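Effect of Line Drying Indoors on Relative Humidity in a Small Apartment
Marlies Camenzind and Kedir Demissie, Building Science Project, Tristton
Saturday, November 12, 2022 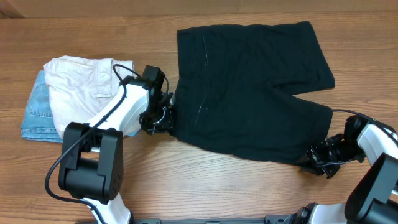

1. Background

Many apartments in the Sedgwick district have no dryer hookup, and tenants dry clothes on racks in the living space. Water leaving the fabric enters the room air and must be removed by ventilation or it will condense on cold surfaces. Last year's class measured moisture from cooking and showers. Laundry was left out, and our advisor, Sheila Penrose, suggested it as a follow-on.

2. Method

Tests were run in one bedroom of a third-floor unit. The heat was held at 70 degrees F. The door was closed and taped at the bottom edge. A humidity logger was hung at chest height on the wall opposite the window and set to record every 10 minutes. A second logger in the hallway served as a reference.

Each load was made up of mixed cotton and denim items and was weighed dry, after spinning, and at the end of the run. The rack stood in the same position each time. We completed 6 runs: three with the window shut and three with it open one inch.

Both loggers were checked beforehand in a sealed box over a salt solution. The hallway unit read slightly high, and its values were corrected.

3. Results

With the window shut, humidity rose quickly in the first two hours and then leveled off. Condensation formed on the lower corners of the glass in all three runs. With the window open, the rise was smaller and no condensation was recorded. Denim waistbands and pocket linings were the last parts to dry in every run.

Run 4 was stopped early when the logger battery failed. Its weights are reported but its humidity curve is not.

4. Sources of error

Outdoor conditions were not controlled. The kitchen scale used for weighing was less steady near its upper limit, so heavy loads were split in two. Air leakage through the closet wall was not measured.

5. Further work

The runs should be repeated in March, with an exhaust fan added as a third condition. Nizar Sleiman has offered the use of a second bedroom with an exterior wall on two sides.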